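ok so our password reset thing at work. short thread bc I have a call soon

we moved everybody off text message codes in September. 190 people. app codes for most, hardware keys for finance and the admins. I wrote the plan, I ran the plan, I am still tired

first problem was the help desk. login itself fine. but someone calls up, says new phone, can't get in, and the desk resets them. checks were name and employee number. employee number is on the badge. the badge is in everyones profile pic

so strong lock, and a phone line next to it that hands out keys. great

we had 2 test calls done by Prellov, outside firm, paid for it out of the training budget (long story). both got a reset. one of them took less time than my coffee

not blaming the desk. they're measured on how fast they close tickets. Markis office closes faster than anyone and got a nice email about it the same week lol
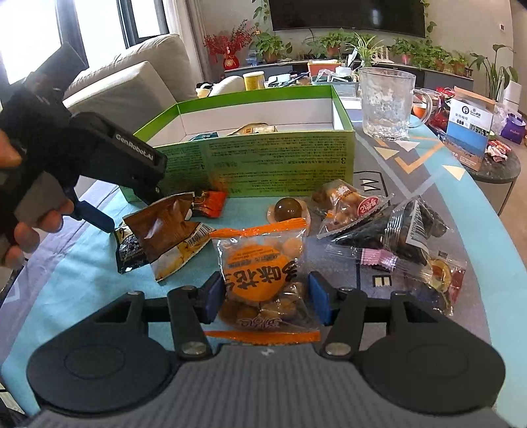

Chou

what we changed: no reset on an inbound call, ever. desk hangs up and calls back on the number HR has. if the number changed this month, manager has to join on video

yes people hate it. a director hated it at me for most of a lunch. then he did the callback and it was fine

also two spare keys per admin now, one at home, one in the safe at Karness. before that it was one key and a prayer. keys are cheap. locking out your only domain admin during a restore is not

logs: every reset goes to a channel the whole team can see. boring, best thing we did. you notice when the same account gets reset twice in a day

still bad: contractors. HR doesn't have thier numbers half the time. right now it goes through whoever signed the contract, and that person is always on vacation

somebody asked if this works at a place with 1,000 staff. don't know, never worked at one. I'd start with the admins and payroll and leave the rest till the desk is used to it

will post the callback script once I've taken the internal names out of it. call starting, replies later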